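24 September 2022

Back from three days of the regional assembly at Wirkden, with a cold and a tote bag. The tote bag says "Listening Together" on one side and has a hole in the other.

The great question this session was whether the assembly should have a Citizens' Hour, at which ordinary people from the member districts may stand up and put a question to the presidency. Everyone is in favour. Everyone has been in favour since I started in this job, and we have got as far as a draft of the rules. The draft says a question may last 7 minutes. Mwajuma Were pointed out that our own members get three, and asked if we were sure we wanted the public to find out what could be done with the other four.

Hryhorii Savchuk, in the chair, said this was a very rich contribution. He says that when he hasn't been listening.

Then the money. Putting the hour on comes to 2090 a session, nearly all of it interpreters, and the delegation from Pestar wished it minuted that they had no objection to the sum, only to its being spent. Inna Bilyk replied for the budget office, in the voice she keeps for Pestar. We broke for lunch early. Soup again. 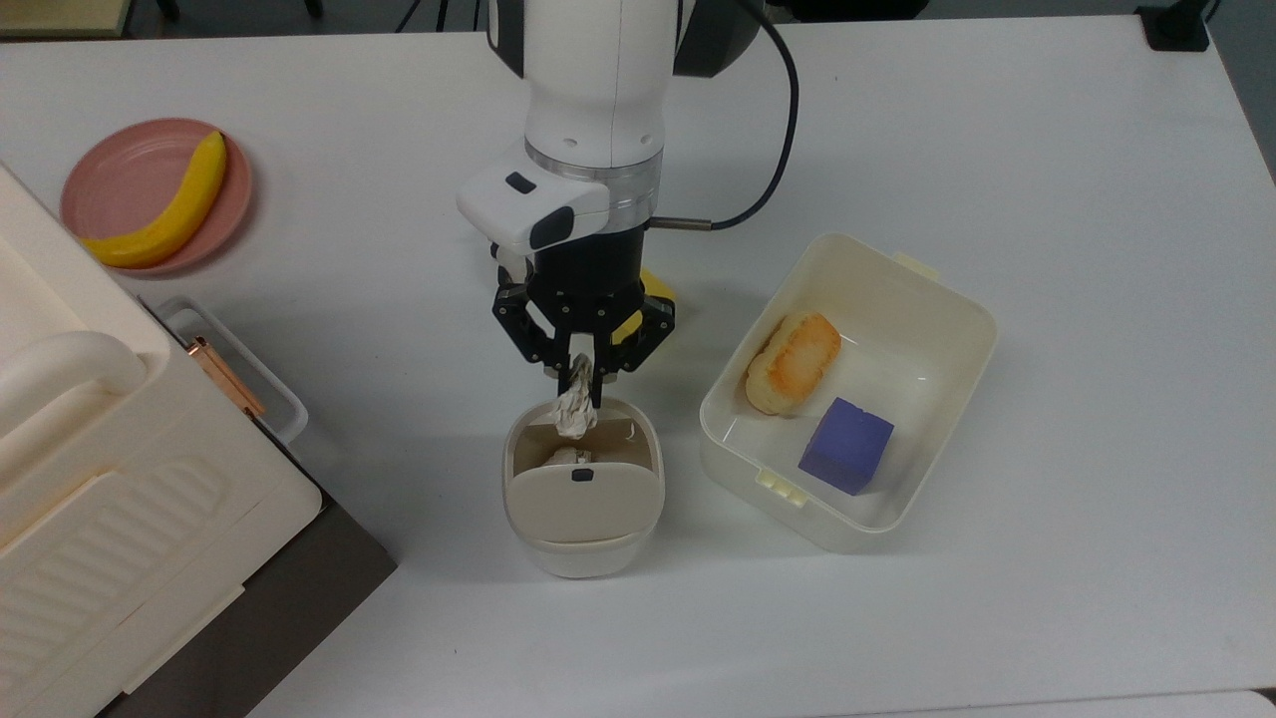
After lunch it was seating. The gallery holds 300, which sounds generous until you learn that the front rows are kept for former presidents of the assembly, who are in good health and never come. Olesia Symonenko moved that the rows be released if empty by the start of business. Carried, after an amendment from Nimari changing "empty" to "unoccupied". I typed it up with a straight face and would like some credit for that somewhere, so I am writing it here.

Taras Onyshchenko caught me on the stairs and wanted to know, off the record, whether the presidency was bound to answer the questions or only to receive them. I said the draft had "take note of". He looked so relieved that I went back and read the paragraph again. It does say "take note of". I wrote it myself in the spring and thought at the time that it was rather daring.

Dinner at the Hutsuliak, where they put the whole secretariat at one table by the kitchen door. Inna did her impression of Hryhorii summing up. He was two tables away and laughed at it, though I am not certain he knew who it was. Fish good, bill wrong, an hour to divide it. We'd have needed a two-thirds majority if Mwajuma hadn't simply put her card down.

The vote on the whole thing is put off to October, pending a note from legal on what counts as a citizen and what counts as an hour. I'm to draft the request for the note. Must also ring about the boiler, and find out who has my good umbrella. I strongly suspect Pestar.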